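Kekana Two-Finger Gripper Kit for Desktop Arms

Sold by Bikar Workshop Supplies
In stock
Delivery: two to four working days, UK mainland
Page updated 10/18/19

Overview
Kit contents
Assembly
Specification
Spares
Customer comments

Overview

The Kekana is a parallel two-finger gripper for small desktop robot arms. It is sold as a kit and is meant for people building an arm at home or in a shared workshop. It handles light objects with an uneven shape, such as toys, fruit, sponges and small boxes. It is not suitable for metalwork, glass or anything heavier than the limit given below.

The fingers open and close on a single servo through a rack and pinion. Both fingers move by the same amount, so the centre of the grip stays where it is whatever the width of the object. This makes the arm easier to program, as you can aim for the middle of the thing you want to pick up and leave the width to the gripper.

The finger pads are black and are held on by two screws each. They can be changed without taking the rest of the gripper apart.

The kit fits the Reken desktop arm directly. For other arms you will need the adaptor plate, sold separately, or a plate of your own. A drawing of the hole pattern is printed on the last page of the assembly booklet.

What is in the kit

Gripper body, two halves
Two finger carriers
One pair of finger pads, black
Rack and pinion set
Servo with lead
Wrist camera bracket
Screw pack, with spare screws
Hex key
Cable ties
Assembly booklet

A camera is not included. The bracket takes most small USB board cameras with a square hole pattern. If yours has a different pattern, the bracket is soft enough to drill with a hand drill.

Assembly

Set aside an evening. No soldering is needed. You will need a small cross-head screwdriver, side cutters and a flat surface with good light.

Centre the servo before you fit the pinion. The booklet explains this on page 4, and it is the step most often missed. A servo that has not been centred will drive one finger into the end stop and may strip the teeth. Spare racks are listed further down.

Fit the two finger carriers from the same side. Slide them along the rail by hand before closing the body. They should move freely with a slight drag. If they bind, loosen the body screws by a quarter turn and try again. A small amount of dry lubricant on the rail is fine. Do not use oil, as it collects dust and finds its way on to the pads.

Tie the servo lead to the wrist in two places, leaving a loop long enough for the wrist to turn fully both ways. Trim the ends of the cable ties close. Long tails can show up in the camera view and can catch on soft objects.

The camera bracket has three angles. For picking things up from a table, most builders use the middle one, which shows the ends of both fingers as well as the surface in front of them. The steepest angle suits stacking. The shallow one is for shelves.

Setting up a table

Put the arm on a bench or table that does not rock. Clamp the base at two corners. A cloth or mat on the work surface helps in two ways: it takes the knock if the fingers come down too far, and it stops round objects from sliding. A printed grid is handy when you are first working out how far the arm reaches, as long as the cloth lies fairly flat. Tape the edges down if the fingers keep dragging it.

Start with light objects that do not matter if they are dropped. Play food is a good choice. It is cheap, it comes in awkward shapes and most of it weighs very little. Begin with the fingers open, lower them to one side of the object and check the height by eye before moving across. Save each position as you go.

Keep the speed at the lowest setting until you have run the same move several times without trouble. Keep hands out of the reach of the arm while it is powered. In a shared workshop, fit the switched mains lead where anyone at the bench can get to it.

Specification

Opening between pads: 80 mm
Maximum load: 200 g
Supply: taken from the arm's servo bus
Mounting: Reken wrist, four screws
Control: serial, through the arm's own board
Warranty: 9 months on the servo, pads not covered

The load figure is for an object held at the middle of the pads. Holding near the tips lowers it. Smooth or heavy-bottomed objects will slip sooner than soft ones.

Software

The gripper is supported by Jisatside, the free control program supplied with the Reken arm. Choose Kekana from the tool list and run the opening and closing test. The scale goes from 0, fully closed, to 1000, fully open. Values near either end should be avoided for long periods, as the servo will hum and get warm. A new Jisatside release is due in November and will add a force limit to the settings page. Existing kits will work with it and need no new parts.

If you write your own control code, the command list is in the booklet. Leave a short pause between commands. The servo ignores anything sent while it is still answering the last one.

Spares and extras

Finger pads, black, pair
Rack and pinion set
Replacement servo
Adaptor plate, blank
Adaptor plate, drilled
Screw pack
Longer servo lead

Pads wear fastest at the upper corners. Change both together so that the grip stays even. Wipe them with a damp cloth now and then, and let them dry before use. Solvent cleaners will harden the surface.

Returns

Unbuilt kits can be returned within the usual period if the inner bags are unopened. Once a kit has been started we can replace faulty parts but cannot take back the whole kit. Please keep the bag the part came in, as the batch label is on it.

Customer gallery and comments
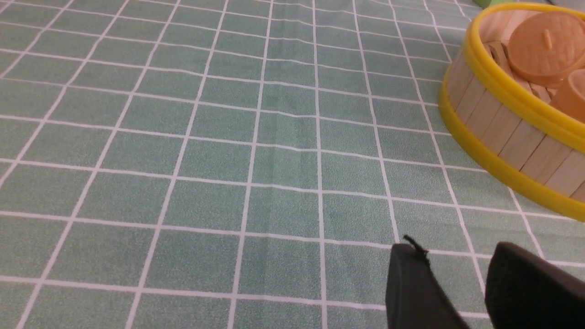
Built mine over two evenings and it has been on the Reken since. The carriers were stiff until I backed the body screws off, as the page says. My only complaint is the servo lead, which is too short if you want to route it down the back of the arm, so order the longer one at the same time. Pads are good. I have not needed the spare screws yet.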